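Zaltwood adds linear LED module to Skevard range, moves driver assembly to Takbridge

Zaltwood, the maker of LED modules and drivers for lighting manufacturers, has added a linear module to its Skevard range and will begin shipping it to trade customers in July. The company has also moved final assembly of all its Skevard drivers to its site at Takbridge, where the modules are already made.

The new module is called the Skevard Linear. It is 56 cm long and 21 mm wide, and draws 21 W at full output. Modules can be joined end to end without a visible gap in the line of light, provided the luminaire maker uses the matching connector. Up to four can be run from one driver.

Colour rendering is CRI 94 across the range. The module comes in three fixed colour temperatures, 2700K, 3000K and 4000K, and a tunable version covering 2700K to 5000K will follow later in the year. The fixed versions share the same board outline and the same screw positions as the older Skevard Short, so customers who already make a housing for two Shorts placed in a row can fit one Linear in its place. The cable exit has moved from the side to the end. Housings with a side entry will need a new hole or the adapter lead, which is sold separately.

"Most of the people who buy from us build fittings for shops, schools and offices, and the request we have had most often is for a longer board that doesn't need joining in the middle," said Nkrumah Mensah, product manager at Zaltwood. "We looked at stretching the Short and decided against it. The heat was uneven and the far end was dimmer than we would accept. So the Linear has a new layout, with the supply fed to both halves of the board." 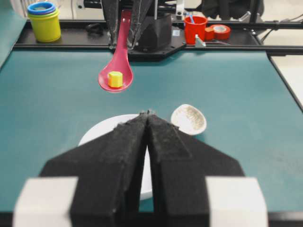
The company tested the module for 3419 hours at full output and raised ambient temperature before releasing it for sale. Light output and colour readings were taken through the whole of that period and are included in the data pack. Zaltwood has not published a lifetime figure for the Linear. It will do so once the longer test now under way has run far enough to support one, and until then customers who need a figure for a tender are asked to speak to the technical desk.

The driver

The Skevard Linear is sold with or without a driver. The driver offered with it is a constant current unit with a slim metal case, low enough to sit behind the module in a surface-mounted fitting. It dims to one per cent and accepts either a DALI signal or a plain push switch. Settings are made with a row of small switches under a cover on the long side, as on earlier Skevard drivers, and no software is required.

There are two changes from the previous driver. The terminal block now takes solid or stranded wire without a ferrule, and the output current can be set in finer steps, which will matter mainly to customers matching new fittings to ones already installed. The old driver stays on the price list for existing designs. Zaltwood will give twelve months' notice before it is withdrawn.

The driver is not rated for outdoor use and should not be fitted in an unsealed outdoor enclosure. Customers making bulkheads or canopy lights should continue to order the potted version, which has not changed.

Assembly at Takbridge

Until this spring Zaltwood made its modules at Takbridge and had its drivers assembled by a contractor. That arrangement ended when the contract came up for renewal, and the work has been brought into the second bay of the Takbridge building. The bay was previously used for storage. Stock is now held in a separate unit on the same estate.

Kofi Ayaaba, operations manager at Takbridge, said the move had gone more slowly than planned. "We wanted to be running by the end of winter and we were five weeks over. The test bench arrived with the wrong load bank and had to go back. Since then it has been steady. The main gain for us is that when a driver fails at test, the person who laid out the board is a short walk away, and we can look at it together the same morning."

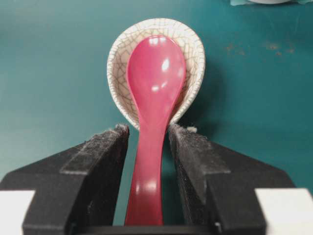

Every driver is now tested at full load and at minimum dimming level before it is packed, and the result is stored against the serial number on the label. Customers can ask for the record of any unit by sending that number to the technical desk. Drivers assembled by the contractor carry a serial number beginning with K and have a batch record only. They are covered by the same five-year warranty.

Delivery times for drivers ordered in quantity are expected to fall from eight weeks to five. Module delivery times stay as they are. Mixed orders will be sent together unless the customer asks for them to be split, and there is a carriage charge for the second delivery when they are.

First installation

The first fittings to use the Skevard Linear were made by Abugri, a small luminaire company that supplies suspended and wall-mounted lights to libraries and public buildings. Abugri received early samples and has used them in a suspended fitting with an upward and a downward compartment, each holding its own module and each dimmed separately.

Abugri asked for one change during sampling. The original fixing holes were a close fit for an M4 screw, and the assemblers found the board hard to line up once the diffuser channel was in place. The production module has slotted holes at one end, which also allows for the board getting slightly longer as it warms. Samples sent out before the change can be recognised by the round holes at both ends and should not be used in finished goods.

The fitting will be sold under Abugri's own name. Questions about its price and availability should go to Abugri directly.

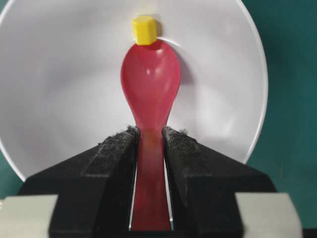
Red plastic spoon with a yellow block at the tip, held in a gripper.

Prices and ordering

The Skevard Linear in fixed colour temperatures can be ordered now for delivery from July. The minimum order is one box of ten modules. Drivers are packed in boxes of six. Prices are on the trade list, which has been sent to account holders, and new customers can ask for a copy by email or telephone. Existing discounts on the Skevard range apply to the Linear from the first order.

Single modules are available as samples to luminaire manufacturers and lighting designers. There is no charge for the first sample. Please state the colour temperature and whether a driver is wanted, as samples are sent without one unless requested.

The data pack contains drawings, wiring diagrams, photometric files and the thermal measurements needed to design a housing. Zaltwood advises customers to measure the temperature at the marked point on the board in their own fitting before going into production. The technical desk can carry out this measurement on a finished prototype at Takbridge and normally returns results within ten working days. Prototypes should be sent complete, with the diffuser fitted and the cable left at least a metre long.

The technical desk is open from 8.30am to 5pm, Monday to Friday.

About Zaltwood

Zaltwood designs and makes LED modules and drivers for companies that build light fittings. It does not sell finished luminaires. The Skevard range now consists of the Short, the Round, the Linear and their drivers. The company employs 94 people, most of them at Takbridge.

Notes to editors

Product photographs, drawings of the Skevard Linear and a copy of the trade data sheet are available from the Zaltwood press office. Nkrumah Mensah is available for interview about the product range and Kofi Ayaaba about the Takbridge site. Visits to the assembly bay can be arranged with a week's notice. Visitors will need flat, closed shoes, and anti-static coats are supplied at reception.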